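Tue 26 June

The regular reader of these pages will be aware that the footpath between Clollow and Vaughan has been closed at the lower bridge. The present entry records how matters stand and sets out the route I now use in its place.

The closure notice was first posted in April. It gives the length of the affected section as 310 metres, which agrees with my own map. Walkers coming from Clollow meet the barrier after the second stile, where the ground is soft and turning round with a bicycle is awkward. A sign at the start of the path would have been of greater use, and I have written to the parish office to that effect. A reply was received within the week. It confirmed that the bridge deck is to be replaced in full and that the handrail on the upstream side will be kept.

The diversion signed at the barrier follows the road through Tromik. I do not recommend it on weekday mornings. The verge is narrow, the hedge has not been cut, and lorries for the quarry use the road from an early hour.

My preferred alternative leaves Clollow by the church lane and climbs to the old reservoir. From there a bridleway runs along the top of the wood and comes down to Vaughan behind the school. The full distance is 3755 metres, against 1323 by the closed path – a considerable difference for anyone carrying shopping. The surface is firm throughout, except at the gate below the reservoir, where cattle gather. Dogs should be kept on a lead for that stretch.

Those who wish to break the journey will find a bench at the top of the wood, with a clear view over the valley as far as Utik. The tap beside the reservoir wall is no longer in service.

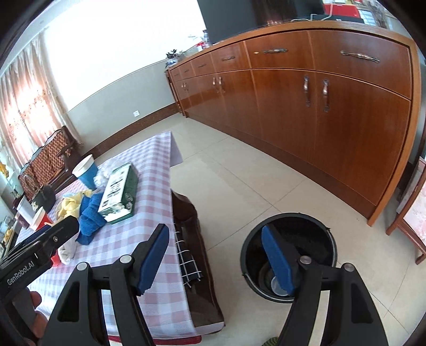

Can the lower bridge still be reached from the Vaughan side? The path is open as far as the bridge itself, and the riverbank there may be visited as before, but there is no way across.

The number 5 bus continues to call at both villages. The timetable in the shelter at Clollow is the winter one and should be disregarded. The correct version is on display at the post office in Vaughan, next to the parcel counter.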